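Storatden (Software)

Storatden ist eine Steuerungs- und Planungssoftware für zweiarmige Roboter, die in engen, einseitig offenen Hohlräumen wie Kühlschränken, Schränken oder Regalfächern arbeiten.

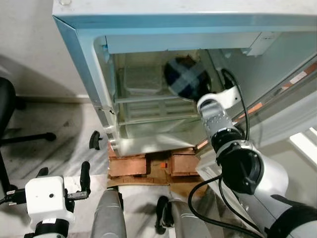 Nach Erasto Shemweta liegt die Schwierigkeit solcher Aufgaben weniger im Greifen als im Rückzug des Arms, da der Planer beim Herausfahren die Geometrie des gegriffenen Objekts mitführen müsse. Ältere Verfahren hätten diesen Abschnitt als bloße Umkehrung der Anfahrt behandelt.

Aufbau

Die Software besteht aus den Modulen Wahrnehmung, Bewegungsplanung und Regelung. Das Wahrnehmungsmodul erzeugt aus Tiefenbildern der Kopfkamera ein Belegungsgitter. Glänzende Innenwände und durchscheinende Kunststoffbehälter liefern häufig lückenhafte Tiefenwerte; betroffene Zellen werden als unbekannt geführt und vom Planer wie belegte Zellen behandelt. Geöffnete Türen gehen als eigene Kollisionskörper mit einem Drehfreiheitsgrad in das Modell ein.

Bewegungsplanung

Für jeden Arm mit 7 Freiheitsgraden wird ein stichprobenbasierter Planer eingesetzt. Die Zahl der Stichproben ist in der Voreinstellung auf 2000 je Anfrage begrenzt. Wird kein Pfad gefunden, verschiebt das Modul die Greifpose entlang der Öffnungsachse und wiederholt die Anfrage. Außen liegende Kabel werden durch eine vergrößerte Hülle um die jeweiligen Armsegmente angenähert. Ihr Durchhang wird nicht simuliert, was bei stark gebeugtem Handgelenk zu unnötig konservativen Pfaden führen kann.

Regelung

Die Ausführung erfolgt über einen Impedanzregler, dessen Steifigkeit beim Eintritt in den Hohlraum abgesenkt wird. Überschreitet die geschätzte Kontaktkraft den Schwellwert, hält der Arm an und fordert einen neuen Plan an.

Werkzeuge

Zum Umfang gehören das Aufzeichnungsprogramm Siltness und die Simulationsumgebung Skolport. Der Testsatz Valcárcel umfasst 62 Anordnungen von Behältern und Einlegeböden. Version 2 der Software ersetzte das bis dahin feste Gitter durch eine Octree-Struktur; Aufzeichnungen aus der Vorgängerversion müssen vor der Wiedergabe konvertiert werden.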